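How Do You Teach a Robot to Fold a Towel?

Have you ever been asked to fold the laundry? You probably grumbled a little, and then you did it while thinking about something else entirely, like what was for dinner. Your hands knew what to do. They found the corners, they pulled the cloth straight, and over it went.

Now imagine you had to explain that to somebody who had never touched a towel. Somebody who didn't know what a corner felt like, or what "straight" meant, or that a towel lying in a heap is the same thing as a towel lying flat. That's the job a group of researchers at a lab called Prargate have given themselves, and the somebody they're explaining it to is a robot.

Why is a towel so hard?

Robots are very good at some things. In a car factory, a robot can put the same bolt in the same hole all day long and never get bored. The bolt is always the same shape. The hole is always in the same place. The robot hardly needs to look.

Cloth is another story. Drop a towel on your bed right now (go on, I'll wait) and look at the shape it makes. Pick it up and drop it again. It made a different shape, didn't it? You could drop it 400 times and you'd get 400 different heaps. Some would have a corner sticking out, and some would have all their corners hidden underneath. A bolt never does that to you.

Scientists have a word for things that change shape when you touch them. They call them "deformable," which is a long way of saying floppy. Towels are deformable. So are socks, noodles, bread dough, and your little brother when he doesn't want to go to bed.

So a robot that folds towels can't just learn one set of moves. It has to look at the heap in front of it and work out what to do with that heap, and then look again, because the moment it pulls on the cloth the heap has turned into something new.

Learning by copying

For a long time, people tried to write down rules for robots. Find the corner. Grab the corner. Lift the corner. It sounds sensible, but the list of rules kept getting longer. What if there are two corners on top of each other? What if what looks like a corner is only a wrinkle? You can see how that might go on for pages and pages, and the towel would still find some way of lying there that wasn't in the rules.

The Prargate team uses a different method, and it's one you already know very well, because you've used it since you were a baby. It's called imitation learning. Imitation means copying. When you learned to tie your shoes, someone sat down next to you and tied a shoe slowly, and you watched, and you tried, and you made a terrible knot, and then they showed you again.

A robot can learn a bit like that too. A person moves the robot's arms through the whole job from start to finish. They don't touch the arms that do the work — they hold a pair of handles off to the side, and whatever the handles do, the arms do. While this is going on, a computer saves everything: what the robot's cameras saw, and how each joint was bent at every moment. One whole try, from messy heap to folded towel, is called a demonstration.

Hadiza Ogunleye has done a great many of them. She says the first thing you notice is how much you miss your own fingers. A person has ten of them, and they can feel how thick the cloth is. The robot's hands are called grippers, and each one is more like a big pair of tweezers. They open and they close. If you pinch too high you catch nothing but air, and if you pinch too low you bump the table.

"I used to fold a towel in a few seconds at home," she says. "With the handles it took me much longer, and my first one looked like a sandwich somebody had sat on."

One person isn't enough, though. If only Hadiza made the demonstrations, the robot would learn to fold the way Hadiza folds, starting from the side Hadiza likes to start from. So several people take turns, and they each have their own little habits, and the robot gets to see more than one way of doing the same job.

Why so many towels?

You might think the researchers would choose one nice towel and practice until it was perfect. They tried that in the beginning. They had a plain white one, and they made 100 demonstrations with it, and the robot got rather good. Then they gave it a striped one and it had no idea what to do. It had learned about one towel, and it thought that was all there was to know about towels!

(Maybe you've done something like this yourself. If you've ever memorized the answers to a spelling list in order, and then the teacher mixed up the order, you know just how that robot felt.)

So now they mix things up on purpose. They change the color of the cloth, and how thick it is, and how fluffy. They put it down in different spots. They even change the things standing in the background, so that the robot doesn't come to believe that a towel can only be folded when there's a certain cup behind it. That sounds silly, but a computer doesn't know which parts of what it sees are important. It only finds out that a cup doesn't matter if it has seen plenty of folding with the cup and plenty without.

There is a name for this as well. When you learn something in one place and can then do it in another place with other things, people say you can "generalize." It might be the most important word in this whole article, and it's what nearly every robot researcher is hoping for.

The test

After the practice comes the part everybody waits for. The person lets go of the handles and steps back, and the robot has to work by itself. The computer looks through the cameras, and it picks a small movement that seems to fit with all those demonstrations it learned from. Then it looks again and picks the next one, and the next, many times every second.

To make the test fair, the team uses cloths the robot never practiced with. Last August they tested two versions of the robot's program. The first version had learned from one kind of towel only, and the second had learned from the whole mixed-up collection. Each one got 31 tries with new cloths. The first version managed to fold 9 of them. The second did far better, although it still got stuck now and then, mostly when the cloth had all its corners tucked underneath, and once it folded a towel very neatly around its own gripper and couldn't get out.

Both programs had the same arms and the same cameras, and they'd been given the same number of demonstrations. The mix of towels was what the team had changed, and so that's what they think made the difference. When you change one thing and keep the rest the same, you've got what scientists call a fair comparison, and you can do that in your own experiments with bean plants or paper airplanes.

Two arms are better than one

You'll notice the robot has a pair of arms. Try folding a bath towel with one hand behind your back and you'll soon find out why that helps! With two arms, one can hold the cloth still while the other pulls, or both can lift an edge together. The tricky part is that each arm has to keep out of the other one's way, and they have to agree. If one tugs before the other has a good grip, the whole cloth slides off sideways.

That's one more thing the robot picks up from the demonstrations. Nobody writes a rule saying "left arm, wait for right arm." The people who hold the handles wait at the proper moments without even thinking about it, and the waiting gets copied along with everything else.

At Prargate the grippers face each other across a pale tabletop, with a crumpled beige cloth in the middle and green, blue and pink towels to the sides. The toy blocks, the watering can and the potted plant live on the raised part at the back.

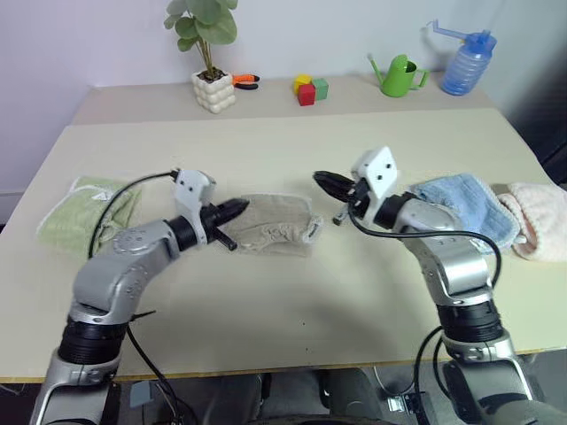 Emilian Grecu wants children to know that the robot doesn't understand what a towel is for. It has never been wet, he points out, and it has never come out of a swimming pool with its teeth chattering. It has learned which movements tend to come after which pictures, and he thinks people sometimes forget how different that is from what goes on in your head when you pull a warm towel out of the dryer and put your face in it.

I asked him if there would soon be a robot in my house doing my laundry, because I was quite hopeful about that. He laughed and told me to keep folding for now. A towel is one of the easier things in the basket. It's a rectangle, after all. A T-shirt has sleeves, and pants can be inside out, and a fitted sheet is something most grown-ups can't fold either.

Try it yourself

You'll need a friend, a small towel, and two pairs of kitchen tongs (ask a grown-up first, and choose the kind without sharp edges).

Drop the towel on a table so it lands in a heap. Hold one pair of tongs in each hand. Now fold the towel in half and in half again, using only the tongs. No fingers!

When you've managed it, swap jobs. This time your friend holds the tongs and closes their eyes, and you give directions out loud. "Left hand up a bit. Now close." Then do it once more without any talking, with your friend watching you fold first and copying you afterward.

Which way was easier, being told or being shown? Write down what went wrong each time, too. At Prargate they keep a notebook for exactly that, and Hadiza says it's the one she opens most often.

Words to remember

Deformable: able to change shape when it's pushed or pulled, like cloth or dough.

Gripper: the part at the end of a robot arm that takes hold of things.

Demonstration: one whole example of a job, shown to the robot from beginning to end.

Imitation learning: learning to do something by copying someone who can already do it.

Generalize: to use what you learned in one place somewhere new.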